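The firm was called Zadberg and it made fittings for cupboards, mostly the small plastic blocks that hold up shelves. I had packed them for eleven years. You took 2 of one size and 2 of another, put them in a tray, and sent the tray down the belt. On a good shift I did 835 trays. The board by the clocking machine said so, and in October they took the board down.

A woman from Plultonitz came to set up the trial. She had a laptop and a grey coat and she asked for a room with a door. They gave her the first aid room. She told us the arm would be taught on the computer first, where it could get things wrong all night without breaking anything, and after that it would come to the line.

I was asked to help because I was the quickest. The supervisor put it as a compliment. My part was to sit beside her after the morning break and say what was wrong with what the arm was doing.

At first I didn't know what to say. On the screen the table had no scratches in it and the arm stood on its green block with nothing to lean on and no one next to it. She would start it off and it would come down and miss, or close on nothing, or push a block along instead of picking it up.

"What would you do?" she asked.

I said I would just pick it up.

"But how?"

So I had to think about it. I told her I came at the small ones from the side, and that I looked at the next one before I had let go of the last. She typed that in, or typed something. I told her you don't squeeze. I told her more in that one morning than I had told the last three people I trained on the line, and two of them had stayed on for years.
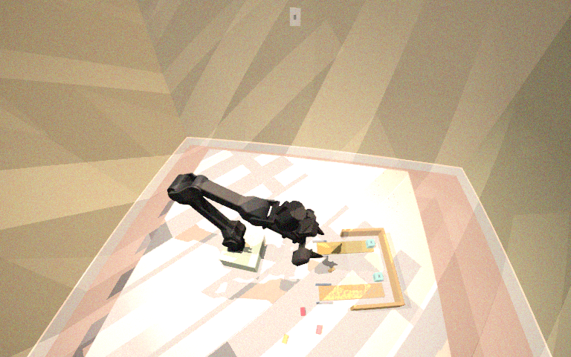 We did this for most of the month. She changed the colours of the blocks, and the light, and where things lay on the table, and ran it again. Some of it was sent on to another office, in a place called Marquez, and came back with notes. I got used to the chair. My wrists stopped hurting in the evenings, and I noticed that and didn't mention it at home.

On the line they had started calling me the teacher. It was friendly to begin with. Then one dinner time I sat down at our table and the talk stopped, and a man I had shared lifts with asked me what I got paid for it. I said the same as him. He said, "Then more fool you," and went back to his sandwich.

I asked her once what would happen to the packers. She closed the laptop halfway.

"They haven't told me," she said. "They don't, as a rule."

"What happened at the last place?"

She said the last place was Rolto, over by the docks. It had 200 people when she went in. She hadn't been back to see. She opened the laptop again and we carried on with the small ones.

The real arm came on a pallet in the spring. They bolted it down at the end of the belt, where my stool had been, and put a yellow fence around it. I was given a blue jacket and a button to press if it stopped. It stopped a good deal that first week, and I would go in and free the block and come out and shut the gate.

On the second Friday shift after that, though, I stood and watched it for a while. It came at a small one from the side, and it didn't squeeze. Before it had let go, the wrist was already starting to turn towards the next.

The man I had shared lifts with was stacking trays behind me. He watched it too.

"That's you, that is," he said.

I told him I had never been that slow, and he laughed, and then the light went red and I went in through the gate.

14 comments
Share this story | 37 shares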